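2022年7月26日 糊の剥離試験、続き

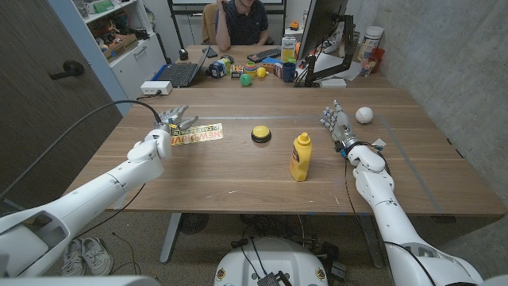
作業ノート 第9冊 48頁

Rinineの件。4月に見本が届いてから棚で寝かせたままだったが、次の製本の注文までに採否を決めないといけないので、まとめてやった。結論を急ぐつもりはない。というより、今日の結果では結論は出せないと思っている。先にそう書いておく。後で誰かがこの頁だけ見て「うちはRinineで行くことになった」と言い出すのを防ぐため。

経緯の整理。うちの背固めと見返し貼りは、ずっと自家製の小麦澱粉糊でやってきた。煮て、冷まして、裏漉しして、使う分だけ水で伸ばす。手間がかかるし夏場はすぐ悪くなる。そこへPrirnessが、煮なくてよい粉末糊としてRinineを勧めてきた。水に振り入れて混ぜるだけ、可逆性は澱粉糊と同等、腐敗しにくく、紙を波打たせない、という触れ込み。全部本当なら言うことはないのだが、腐りにくい糊が腐りにくい理由はたいてい何か入っているからで、その何かが資料のどこにも書いていない。問い合わせたら「天然由来の成分」という返事が来た。澱粉も天然由来だし、虫も黴も天然由来である。返事になっていないので再度聞いている。

## やったこと

紙はPrornholmの見返し用、生成りのほう。同じ束から切って、目の方向を揃えた。前回は目を揃えずにやって、波打ちの比較がまるで使い物にならなかった。あれは自分の不注意。

糊は2種。いつもの澱粉糊と、説明書どおりに溶いたRinine。説明書の濃度が「お好みで調整」となっているのが最初の困りごとで、好みで調整したものを同等と言われても比べようがない。仕方がないので刷毛に取ったときの落ち方が似るところまで寄せた。粘度計はないから、ここは手の感覚でしかない。比較の土台が手の感覚だということは、以下の全部にかかってくる。

試験片はそれぞれ9枚。塗る、重ねる、不織布と吸取紙で挟む、板を載せて568 gの錘を置く。そのまま48時間。吸取紙は途中で取り替えた。取り替えの時刻を書き忘れたが、両方同時に替えたので条件としては同じはず。

開けたのが今朝。端を起こして手で引き、どこで剥がれるか(糊層か、紙の中か)を見た。続けて別の片を湿らせて、戻るかどうかを見た。

## 見たこと

接着そのものはどちらも十分。引くとほとんど紙の中で裂ける。つまり糊より紙が先に負けているわけで、この試験では糊の強さの差は見えない。Prirnessの資料にある「従来糊を上回る接着力」も、どうやって測ったのか怪しくなってくる。紙が先に裂ける領域で上回るとか下回るとか言っても、製本屋には関係のない話だと思う。

波打ちはRinineのほうが少し小さく見えた。これは認める。ただし自分はどちらがどちらか知った上で見ている。片の裏に鉛筆で印を付けたのは自分で、並べたのも自分。見たいものを見た可能性は捨てられない。しかもRinineの資料を読んだ後なので、波打ちが小さいという先入観は十分に入っている。次は印を符号にして、開ける人と並べる人を分ける。

湿らせたときの戻りは、澱粉糊が早く、Rinineが遅い。遅いが戻ることは戻る。気になったのは戻った後の手触りで、Rinineは表面にぬるつきが残り、拭いても完全には取れなかった。澱粉糊は拭けばほぼ紙の肌に戻る。「可逆性は同等」と書くなら、剥がれるかどうかだけでなく、剥がした後に何が残るかまで含めてほしい。修復する側にとって大事なのはむしろそっちなのに、資料にはその項目自体がない。

匂い。溶いた直後のRinineはほとんど無臭。乾いた片に鼻を近づけると、かすかに甘いような匂いがある。澱粉糊の片にはない。匂いで成分はわからないので、あるとだけ書く。

色。今のところ両方とも変わりなし。48時間で変わったらそれこそ大事なので、変わらないのは当たり前。何の証拠にもならない。

## 引っかかっている点

Abu Hammourの工房が既にRinineに切り替えて満足している、という話をPrirnessの営業から二度聞かされた。あちらの工房に直接聞いたわけではない。仮に本当だとしても、気候も扱う紙も違うし、何をもって満足としているのかわからない。煮る手間がなくなって満足、ということなら大いにわかる。自分でも満足すると思う。けれどもそれは作業者の満足で、本の側がどうなるかは何十年か経たないと出てこない。切り替えてまだ日の浅い工房の感想に、その答えは入っていない。

澱粉糊のほうも、あまり贔屓しないように書いておく。毎回煮ているから毎回少しずつ違う。今回の分は火を止めるのがやや早かったかもしれず、裏漉しでだまが多めに出た。伝統的な材料だから信頼できる、というのも、よく考えれば古い本が残っているという事実に寄りかかった言い方で、同じ糊で貼られて虫に食われて消えた本は勘定に入っていない。昔からの糊が良いという話と新しい糊が良いという話は、証拠の薄さではいい勝負だと思う。ただ、澱粉糊は悪くなり方を知っている。黴びればわかるし、虫が来るのもわかる。Rinineはどう悪くなるのかを知らない。今のところ自分が澱粉糊に傾いている理由は、ほぼそれだけ。

それから値段。見本は無料だったが、見積もりを見ると安くはない。「煮る時間を人件費に換算すれば割安」という計算が付いていた。煮ている間に別の仕事をしているので、この計算はうちには当てはまらない。鍋の前でじっと立っている工房があるなら話は別。

## 前回との食い違い

4月に一度だけ、見本を小さく溶いて試し塗りをしている。そのときのメモに「伸びが良い、刷毛跡が残らない」とある。今日は刷毛跡が残った。濃度が違うのか、粉が湿気たのか、刷毛が違うのか。4月のメモには濃度も刷毛も書いていない。書いたのは自分である。腹が立つが、使えないメモとして扱う。

粉の湿気は疑っている。袋の口は折って留めてあっただけで、梅雨をそのまま越した。振り入れたとき少し固まりがあった。もし保管で性質が変わるのなら、それはそれで「腐敗しにくい」の但し書きとして知りたいところ。新しい袋を頼むかどうかは迷う。無料の見本を続けてもらうと断りにくくなる。買うか。

## 次にやること

- 符号を付けて波打ちの見直し。開ける人は中身を知らないこと
- 濃度を重さで決める。粉も水も秤で。「刷毛の落ち方」はもう使わない
- 残った片を窓際と引き出しに分けて置く。色と匂いを時々見る
- 拭いた後のぬるつきが乾いてどうなるか、明日の朝に確認
- 鉛筆とインクの上に塗って、にじみを見る(今回忘れた)
- 革に近いところで使えるかは後回し。紙で決まっていないものを革でやっても仕方がない
- 成分の再問い合わせの返事待ち。来なければ、来なかったと書く

pH試験紙も当てたが、試験紙の箱が古く、澱粉糊でも前に見た色と違って出たので記録には採らない。数字があると信じたくなるので、あえて値も書かないでおく。新しい箱が来てからやり直す。

当面、客の本は全部澱粉糊で続ける。Rinineを使ってよいのは練習用の折丁と、うちの見本帳だけ。見本帳に使った場合は裏表紙の内側に鉛筆で糊の種類を書くこと。練習用のほうにも書いてくれるとありがたい。前に練習用のつもりで作ったものが棚に混ざり、何で貼ったのか誰も思い出せなかったことがある。

追記。夕方にもう一度、湿らせた片を触った。Rinineのほうはまだ指に引っかかる感じがある。澱粉糊のほうはさらりとしている。ただ、湿らせた水の量を量っていなかった。Rinineの片のほうが戻りが遅いので、途中で水を足した覚えがある。だとすると乾きが遅いのは当然で、ぬるつきの話も半分は自分の水のせいかもしれない。上の「見たこと」は消さずに残すが、戻りの項は水の量を決めてやり直すまで保留。

鍋は洗った。裏漉しの網の縁がほつれてきているので、次に紙屋へ行くついでに見てくる。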